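Raluca Stoica
9 July 2025

Okay, laundry thread. I said I'd do one after the last move and then I just kept not doing it, so let's go.

Background for anyone new: I have folded clothes on top of a dresser, on an ironing board, on the couch, on my own knees in front of the TV. All of it was bad. The bed is the only surface in this apartment that's big enough, and I will not be taking questions.

Step one is stripping the bed down to the fitted sheet. Comforter off, pillows off, throw blanket wherever it lands. If you leave the comforter on, everything sinks into it and you end up folding a T-shirt and half a comforter.

My fitted sheet does not fit, by the way. I bought it on sale, 40 dollars for the set, and it has been creeping up the sides of the mattress since November. I tuck it, it comes back. I've made my peace with it.

Dirceu asked if I smooth the sheet out first. Dirceu, no. I am folding laundry, I'm not opening a hotel.

Order of business: big stuff first, so towels and jeans, then tops, then the small annoying things. Socks go last – they always go last, and by then I'm tired and I just ball them up.

For anything long or slippery, find the hem before you do anything else. Get the hem lying on the bed, pull the piece out lengthwise, and only then think about folding. I used to start from whatever corner I grabbed first and I'd end up with a sort of burrito.

Soft fabric puffs up in the middle when you stretch it out. Press it down with a flat hand from the hem toward the other end and most of the air goes. Most of it!

Today's problem child, the blue-violet one:

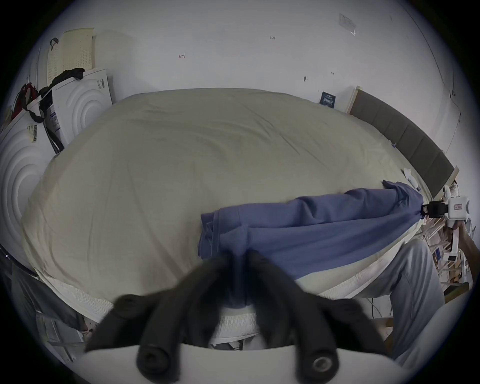
Hem on the left, total chaos on the right. The sheet is doing its thing too.

Ruan says I should just hang everything and skip all this. Ruan has a closet the size of my bathroom. I have one rail and 7 good hangers, and the coats got there first.

Also somebody in the replies wants to know about the bunched-up end. Shake it out, lay it back down, and pull from both ends at the same time. If there's another person in the house, give them an end. It goes so much faster – I don't know why I did this alone for years.

Next thread is drawers, and I'm warning you now that I have opinions about standing the T-shirts up on their edges. Going to go put the pillows back on.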